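Haltasa Melton Blanket

Bedding > Blankets and throws > Wool

The Haltasa Melton is a mid-weight wool blanket for beds and sofas. It is woven in one piece, lightly brushed on both sides and finished with a turned hem on the two short ends. The long sides are the natural selvedge of the cloth and are left as they come off the loom.

We have sold this blanket since the shop opened and it has changed very little in that time. The hem is wider than it used to be and the care label has moved from the corner to the middle of the short side, where it is less likely to end up under your chin.

Sizes

Single: 150 x 200 cm
Double: 200 x 220 cm
King: 230 x 250 cm
Cot and pram: 75 x 115 cm

Sizes are taken with the blanket lying flat and not pulled. Wool relaxes a little in use, so a blanket that has been on the bed for a winter may measure up to 2 cm longer than a new one.

If you are between sizes, measure the mattress and its depth, then decide how far you want the blanket to hang. People who tuck their blankets in usually need the next size up. The double will sit on top of a king-size mattress without reaching the floor, and plenty of customers prefer it that way.

Colours and weaves

Plain: oatmeal, slate, moss, brick
Herringbone: grey and cream, navy and grey, brown and cream
Check: moss and cream only

The plain colours are dyed as finished cloth and can vary slightly from one batch to the next. If you are ordering two for a pair of beds, please order them together and we will send them from the same batch. The herringbone and check are woven from yarn that has already been dyed, and the match between batches is closer.

Samples are available in all colours except brick. Each sample is a 10 cm square and you may order up to 5 at a time. They do not need to be returned.

Using it with other bedding

The Melton can go over a sheet in the old way or on top of a duvet. Over a duvet it adds weight as well as warmth, and in a cold room the single blanket is often enough to save changing to a winter duvet. Under a duvet it tends to creep towards the foot of the bed, especially if the duvet cover is a smooth cotton.

Some people find wool scratchy against the neck. A top sheet folded back over the edge by a hand's width deals with this and also keeps the blanket cleaner. A cotton flannel sheet grips the wool and stays where it is put. Percale slides more but is cooler in June.

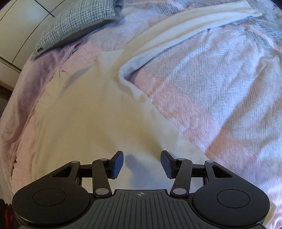
Herringbone is the weave we are asked about most. It is a twill that changes direction at regular intervals, which gives the zigzag. The cloth drapes better than a plain weave of the same weight and it hides creases and small marks well. It also holds its own under other fabrics: with a large cream-white cloth spread across the middle of the bed, the pink and grey herringbone of the blanket still reads clearly around it. Paler pairings such as grey and cream are quieter, and from the far side of a room they can look like one colour.

Washing and care

Wool needs less washing than cotton. Airing is enough most of the time. Hang the blanket over a line or a banister for a few hours on a dry day, out of strong sun, and shake it well before it goes back on the bed.

Marks should be dealt with while they are fresh. Blot with a damp cloth and cold water and do not rub. Rubbing felts the surface and the patch will show.

For a full wash, use the wool programme at 20 degrees with a liquid wool detergent. No fabric softener and no biological powder. The single and cot sizes fit most home machines. The double and king are heavy when wet and we advise a launderette machine or a dry cleaner - a small drum will not rinse them properly. Dry flat or over two parallel lines so that the weight is shared. Do not tumble dry.

A new blanket will shed some fluff for the first few weeks. A soft clothes brush takes it off. Small bobbles can be removed with a wool comb, used lightly and in one direction.

Storage

Store clean. Moths go for skin, hair and food marks more than they go for the wool itself. A cotton bag is better than a plastic one and each blanket comes in a drawstring bag that is large enough to be used for this. Cedar blocks help if they are sanded now and then. Refold the blanket along different lines once or twice while it is put away.

Repairs

Hems can be resewn and small holes darned by Iida Lahtinen at our Rolluvside workroom. Send the blanket clean, with a safety pin or a piece of bright thread marking each place that needs attention. Herringbone darns take longer than plain ones and cost a little more. We will give you a price before any work is started.

Delivery and returns

Single and cot sizes are normally in stock. Double and king are made up to order and take 2 to 3 weeks. Blankets can be returned unused within 30 days in the bag they came in. Trade orders, including holiday lets and guest houses, are handled by Abdel Rahman and should be sent through the trade form.

Page last updated 14/03/2025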